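Tosstead Two-Arm Bench
Set-up and Teaching Guide
Section 6: Teaching a sorting task by remote control

Read this before you record anything. The sales sheet says the bench "learns from a handful of demonstrations." We have not seen it do that with hand tools. Plan on 40 good recordings as a floor, and expect to throw some away.

6.1 Before you start

1. Finish the joint check in Section 4. If you skipped it, go back. A joint that is out of line will teach the arm the wrong reach and you won't notice until playback.

2. Clear the table of anything that is not part of the task. Things you leave on the table will be in every recording, and the trained arm may come to rely on them. If the organizer is going to be there in real use, leave it. If it isn't, take it out now.

3. Put the tray in the center, where both arms can reach all of it. Move each arm slowly to all four corners of the tray and back.

4. Lay out the tools. Change the layout between recordings. Operators always say they do this and then put the same pliers in the same spot thirty times.

5. Open Gramon on the control computer and choose New Task. Type a plain name, such as "pliers to tray." The name does not help the arm learn, whatever the help screen suggests.

Note: Wall panels with a busy pattern are offered as a way to make the cameras "tougher." We have no proof either way. Pick one set of panels and write down which one you used.

6.2 Recording a demonstration

6. Take hold of both lead handles and wait for the tone. The arms will not follow until it sounds.

7. Close a gripper on one tool at a time. Grip the handles. Jaws are narrow and slip more often.

8. You can hold a tool in each arm, but keep the arms apart while you do it. The software's collision guard is slow, and it does not know how far a held tool sticks out.

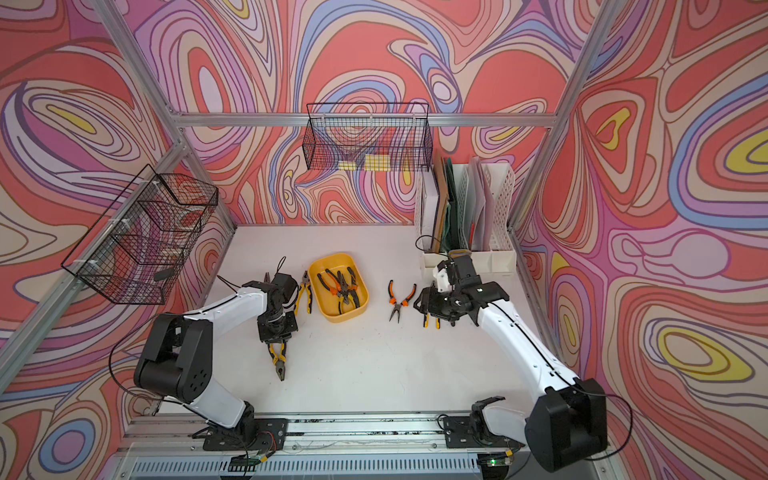
Figure 6-2. Both grippers holding pliers, with more pliers in the tray and on the table.

9. Lower the tool, open the gripper fully, and lift straight up before moving sideways. If you drag the gripper away, the arm will learn to drag.

10. Press the foot switch to end the recording. Stop when the task is done. Extra waving at the end gets learned too.

CAUTION: Keep hands out of the work area while the lead handles are live. The red stop button cuts motor power, and an arm without power drops, along with whatever it is holding.

CAUTION: Do not run a recording longer than 59 seconds. Gramon accepts longer ones but may lose the final part without a warning. This was reported to Mangubat and remains open in release 281.

6.3 Keeping or deleting a recording

11. Play back every recording at normal speed. The green "Quality OK" mark only means the file was saved. It says nothing about whether the tool ended up where it should.

12. Delete any recording with a dropped tool, a long pause, or a second try at the same grip. Some guides tell you to keep second tries so the arm learns to recover. On our bench it mostly learned to miss first.

13. Export the set to the Zondorley trainer. If you see error 265, the two arms' clocks have drifted. Restart both arm controllers and export again.

Go to Section 7 for the first unattended run. Stay in the room for it anyway.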